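**Tultura** is a two-arm tabletop robot built in a shared workshop in Pluvden by Benedikt Seidel and Vesela Obradović. It was put together to load and unload a cup holder of bent wire, a job its builders picked as a test of how well two arms could work on one small object. The build is known among hobbyists mostly for its parts log, which the builders kept in full and released under an open license.

## Background

Seidel and Obradović had earlier built a single-arm machine called Helmy, which sorted bolts and washers into trays. Helmy could not hold a part still while working on it, and most of its failures came from the part sliding away. Planning for a two-arm successor started in March, after the workshop agreed to give up one table along the wall. The name Tultura was taken from a label on a crate of used motors and has no other meaning.

## Layout

The arms stand on opposite sides of a light beige table and reach inward. They are silver with black sections at the joints, and each ends in a two-finger gripper on a white housing. Cabling is run outside the arms. Seidel first tried to route it inside the joints and gave up, as every repair then meant taking the wrist apart. The current arrangement leaves a loop of slack at the wrist so the gripper can turn without pulling on the connector.

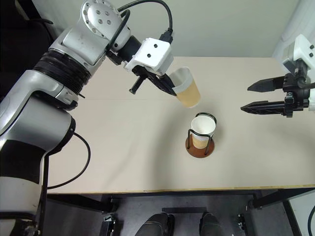 *The left gripper holding a translucent cup near its rim, with a paper cup in the wire holder.*

The holder has a round brown base and a black wire frame. Its builders kept it as bought and made no changes to help the robot, a rule they set for every object on the table. Cups are also ordinary. The log records that 637 cups were used during the first stage of the build, most of them crushed while the closing force was being tuned.

## Grippers

The gripper fingers are black, with a diamond-patterned mesh on the inner faces. The mesh was added after smooth fingers let paper cups rotate in the grip. Several pad materials were compared, and the one in use was chosen for wear and not for friction, where it came second.

A small camera at the wrist looks out between the fingers. It gives a close view of the rim of a cup, where the overhead camera is often blocked by the arm itself. The two cameras are calibrated together at the start of each session with a printed card laid on the table. According to the log, the routine takes 24 seconds when the card is flat, and has to be repeated if the table is bumped.

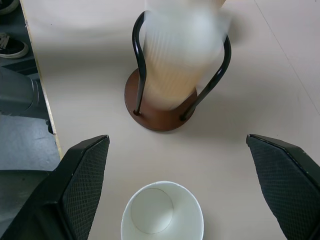

## Control

Tultura can be run by hand or from recorded motions. For hand control, the operator moves a pair of small lever frames and the arms follow. Motions that go well are saved and can be played back at reduced speed. The library held 114 saved motions when the log was last updated, on 20 July 2019.

The software was written mainly by Obradović and grew out of the code for Helmy. Each arm has its own motor controller, and a shared clock keeps them in step. If either arm reports a load over its limit, both stop. Early versions stopped only the arm at fault, and the other kept pulling, which bent one holder out of shape.

Coordination between the arms proved harder than either builder had planned for. The first programs treated them as two separate machines taking turns, and the holder tended to shift whenever a cup touched the wire.

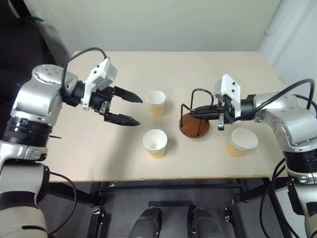
Later programs give each arm a role before the motion begins. One is named the steadying arm and the other the working arm, and the roles can be swapped between motions. When the right arm takes the steadying role, it closes its fingers on the upper part of the wire frame, leaving the left arm free to work among the cups on the table. The steadying arm is not locked. It is allowed to give slightly under load, a setting the builders arrived at by trial after a fully stiff arm scraped the base across the tabletop.

Approach to the cup is made from above wherever possible. The fingers open before they come down over the rim, and the final part of the descent is run at low speed. Sideways approaches are kept for cups standing free on the table, where there is no wire to catch on.

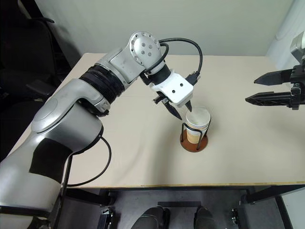 Paper cups with a sleeve need a separate setting, as the sleeve can slip on the cup when it is gripped low. The log advises taking these by the rim. Stacked cups remain a weak point, and separating a single cup from a stack is listed as unsolved.

## Cost and reception

The builders put the cost of the project at more than 300 hours of work and did not publish a figure for parts, many of which were secondhand. A second group, at a workshop in Clidalen, began a copy from the released log but changed the grippers and dropped the wrist cameras. It reported trouble with cups tipping during the final descent.

Criticism of the design has centered on the outside cabling, which limits how close the arms can work to each other, and on the lack of any force sensing in the fingers. Seidel has written that finger sensing was left out to keep the grippers easy to rebuild.

## See also

- Helmy (robot)
- Parallel gripper
- Bimanual manipulation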